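About Giltska

Giltska is a contract automation shop in Dedmont. We build and program manipulation cells for small manufacturers that handle parts most robots handle badly: wire, tubing, cord sets, soft packaging. The company has 11 employees and one building, with the test floor at the back and the offices along the street side.

What we do

Most of our work starts with a customer's part and a bench. We teach the task by demonstration, record the runs, and review the wrist camera footage before any cell is quoted. If the task can't be done reliably on the bench, we say so in the report and the project stops there. Our longest-running customer, Besnard, sends us cord assemblies for trial before it changes a supplier.

Open day

The test floor is open to visitors once a year, in October, from 10 a.m. to 4 p.m. Last year 263 people signed in. Groups of up to 18 are taken through at a time, and each group sees a cable handling run and the wrist camera view that goes with it.
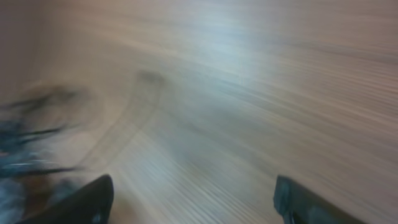
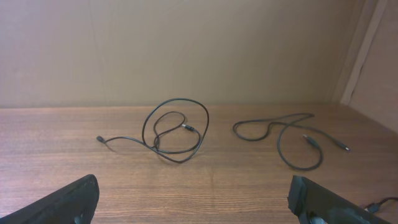 Wrist camera views, cable bench.

Cable handling is the task we are asked about most, and it is the one we run for every group. A cable has no fixed shape, so a stored grasp position is of little use after the first attempt. The controller has to pick a grasp point from whatever layout it is given. Two black cables lying apart on bare wood, one of them in a tangled loop that crosses itself several times, is a fair starting layout: the plug at the end of the long tail can be reached without entering the loop, while the connector inside the loop cannot. Visitors are welcome to lay the cables out for the next run. Failed grasps are left in the demonstration and are logged the same way as good ones.

Blur is the other subject that comes up. Frames recorded during fast wrist motion carry little position information, and our software gives them a low weight when it estimates where a cable lies. Slowing the arm improves the frames and lengthens the cycle. The setting is chosen per job.

School and trade groups

Follell Technical School brings its second-year students each spring for a half-day session covering fixture design, gripper pads and basic teaching. Other schools can request the same session. We need 4 weeks' notice and a list of attendees. Closed shoes are required on the test floor.

Location

Giltska is on the east side of Dedmont, behind the freight depot. Visitor parking is at the north door. Deliveries use the dock on the south side.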